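Feb 4, 2019

I finished re-keywording the stock archive last week. It took most of the winter, and the notes below are mainly so that I can repeat the process without working it out again. They may be of use to anyone else who licenses pictures through more than one outlet and has let the metadata drift.

## Where things stood

The archive held 746 travel images that were live or ready to go live. Of those, 479 had been captioned at a time when I typed everything by hand into whatever upload form was open. The rest had proper IPTC fields written at import. The hand-typed group was the problem. The captions existed on the agency's server and nowhere else, so the master files on my drive had a camera date, a copyright line and nothing more.

That was tolerable with one outlet. In November I added a second, Birka, which takes rights-managed work only and reads everything from the file header. It has an upload form, but the form overwrites nothing. If the caption field in the file is blank, the caption is blank on the site until someone at their end edits it, and they don't do that for contributors of my size.

Sesura, where most of the older work lives, lets you export your captions as a spreadsheet. The export has one row per image, with title, caption, keywords, location and release status. It truncates captions at a fixed length without warning. I found this out after writing the first batch back into the files, and had to redo that batch. Check the longest caption in the export against the one on the site before doing anything else.

## Matching rows to files

The export identifies images by the agency's own reference number. My file names are not in it. The original file name is shown on each image's edit page, one at a time.

I tried matching on capture time first. It worked for single frames and failed on bursts and on anything shot from a tripod with exposure bracketing, where several files share the same second. Turning on sub-second times would have settled it, but the older of my two bodies doesn't record them.

In the end I matched on capture time plus pixel dimensions plus orientation, which left 36 files unresolved. Those I did by eye. Most were long-lens views of rice terraces and harbor walls, shot in series from the same spot, with small changes in the light. I would not try to automate that last part.

## Writing the fields

I use Keskin for the batch work. It's a command-line wrapper and not pretty, but it writes IPTC and XMP together and keeps them in agreement. The fields I fill now, in this order:

- Headline: place and subject, no adjectives
- Description: one or two full sentences, place name in English first, then the local name and local script
- City, region, country: always all of them, even where it looks silly (small islands, mostly)
- Keywords: general to specific
- Usage terms: rights-managed or royalty-free, spelled out
- Contact URL

Local script needs care. The older IPTC block can be written in an encoding that some readers guess wrong, and the result is a row of question marks. Set the coded character set to UTF-8 explicitly and then read the file back with a different program from the one that wrote it. Reading it back with the same program proves very little.

Keyword order matters on Birka, which gives more weight to the first few. On Sesura it makes no difference that I can measure. I put season, place and subject first and leave the conceptual words (calm, solitude and so on) for the end. I cut a great many of those. A picture of a ferry ramp does not need "journey."

## Rights-managed or royalty-free

This was the slow part, as it called for decisions and the rest only called for patience. A picture that has ever been sold royalty-free can't later be offered as rights-managed with a straight face, because an exclusive buyer is paying for a known usage history. So everything with a royalty-free sale in its record stays where it is.

For the others I asked whether the picture could be exclusive in any useful sense. A well-known temple from the public path in peak color cannot, in practice. There are thousands of near-identical frames from the same railing. A village festival with releases signed can. I moved 100 images across to rights-managed and expect to move a few more once I've chased the outstanding releases.

Property releases deserve their own post. Many temples and gardens allow photography on the grounds but restrict commercial use, and the restriction may be printed only on the back of the ticket. I now photograph both sides of every ticket on the day and store it next to the raw files. Where I don't have a ticket, the image goes up as editorial only.

## Backups

Before any header was touched I made a full copy on a separate drive and generated checksums. Writing metadata changes the file, so checksums made earlier will no longer match once you've finished. Make a second set at the end. I keep both lists, dated, in the top folder.

Stimico, the catalog program I use for browsing, caches old metadata and goes on showing it until told to re-read from disk. There's a menu item for it. I spent an evening believing that a whole folder had failed to write when it had been correct all along.

## Still to do

The scanned slides haven't been started. They carry the scan date as the capture date, so the matching method above is no good for them, and the mounts are only partly labeled. My plan is to put the trip's first day in the date field, flag it as approximate in the instructions field, and accept that sorting within a trip will be wrong.

I also need to settle how to romanize place names. I've been using macrons in the description and plain letters in the keywords, on the assumption that buyers search with plain letters. I haven't checked how either site handles the accented form in search. That's the next test.

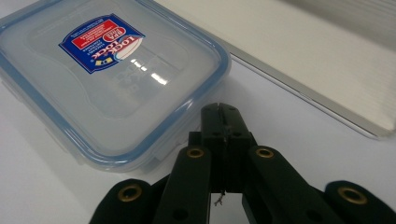 Plastic storage container with a pale blue rim on the lid.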